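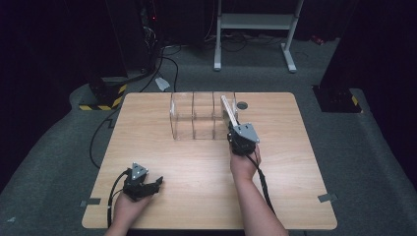 The Munau festival says it will return in March with two stages and a bigger electronic lineup, but people who bought tickets to the last one may want to read the small print before they get excited. The announcement went out on February 2, 2023, and spends most of its length on the headliners, a live set from the techno duo Makum and a closing slot for the producer known as Illés. Refunds from the canceled second night get one line near the end. They are being "sorted," it says, a word that suggests somebody putting papers into a clear three-compartment organizer like the one on the table here, with the left and middle compartments still empty. No date is given for when the money goes out.

Ticket holders have heard this before. The second night was called off a few hours before doors, with the promoter, Gonley, blaming a power problem at the site. Buyers were told to hang on to their confirmation emails and wait. A list put together by fans on a message board now has 272 names on it, and 56 of those say they have been paid back in full. The list is unofficial and anyone can add to it, so treat it with some care. Gonley has not offered a number of its own, though, and did not answer when we asked for one.

What the company did send was a short statement saying that "the vast majority of valid claims" had been handled. It did not say what makes a claim valid. Several buyers who wrote to us said they were turned down for having resale tickets, even though the resale page was linked from the festival's own site at the time.

The new edition moves indoors, to a former freight hall on the edge of town. Gonley calls it a "fully immersive 360-degree sound environment," which could mean a serious system or could mean speakers in the corners. The same phrase was used for the last festival, where a good part of the crowd complained that the bass from the main stage drowned out everything on the smaller one. Putting both stages under a single roof does not sound like an obvious fix, and the release says nothing about walls or curtains between them.

Then there is the lineup. Makum's own tour page had no Munau date on it when we looked, and Illés is listed with an asterisk that leads to the words "subject to final confirmation." Both may well turn up. Bookings are often announced before the paperwork is finished - but most promoters in that position hold off on selling tickets.

Early passes are on sale now at about 50 dollars, with a service fee added at checkout. Past buyers are being offered a discount code in place of a refund if they want it. The terms say that taking the code closes any earlier claim, and that the code cannot be used again if the March event is moved or canceled.

Set times have not been announced.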